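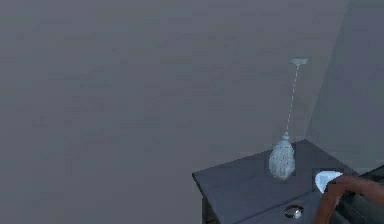

*Reach test in the bedroom scene, hand coming in from the right towards the white object*

## Fingers stop short of the object in sim, and the lamp sits on the cabinet

Posted in: Simulation / Cell setup

I look after the simulated cell at Pellbridge that we use for checking arm moves before they go on the real machine. It's one arm with a humanlike hand, a cabinet with a drawer and a few loose props. The arm model is Kuroda's and the scene comes from the Widemar room pack.

Since I swapped the old hand model for the jointed one, the hand goes to the right area but the fingers halt beside the white object on the cabinet top. The log gives code 502, "contact before target", and the move is dropped. I get it on most runs but not all of them.

The other fault is the pendant lamp. The shade rests on the cabinet top and the canopy is hung in mid-air well above it. I don't need the lamp for the task but I'd like the scene to be right.

I have tried:

- reloading the scene from scratch
- slowing the last part of the approach
- putting the old hand back (no 502, but the grasp is poor)

Are these the same fault?

---

**Answer 1** (accepted, 10 votes)

Two faults, I think.

The 502 first. When you change the hand, the collision shapes from the old one often stay in the arm file. The planner then works with a bigger, boxier hand than the one being drawn, so it reports contact early. Turn on the collision view and compare. If you see blocks round the fingers:

1. Open the arm file and delete the old hand's collision group.
2. Rebuild the group from the new finger links. Use capsules, not the full mesh.
3. Set the contact margin to 3 mm. The room pack leaves it at 15, far too much for small props.
4. Save, close the simulator fully and start it again. A reload keeps the old shapes in memory.

Check the tool centre point as well. If it is still set for the old hand your target will be off even with clean shapes.

The lamp is a placement matter. Room packs drop props on to the nearest flat surface under their spawn point, and a pendant gets the same treatment unless its mount type is set to ceiling. Change that, give it the ceiling height, and respawn.

Mayu Matsuda

> Comment from the asker: The old group was still in there. Took it out and rebuilt it, and the 502 has gone over a morning of runs. Tool centre point was wrong too. Haven't done the lamp yet.

---

**Answer 2** (3 votes)

Agree with the above. If you only want the lamp out of the way, delete it from the prop list. We did that on the Ferncombe cell in January. Keep a copy of the scene first, as the pack's updater puts it back.

---

**Answer 3** (0 votes)

had 502 as well, reinstalled everything and it went away. not sure which bit fixed it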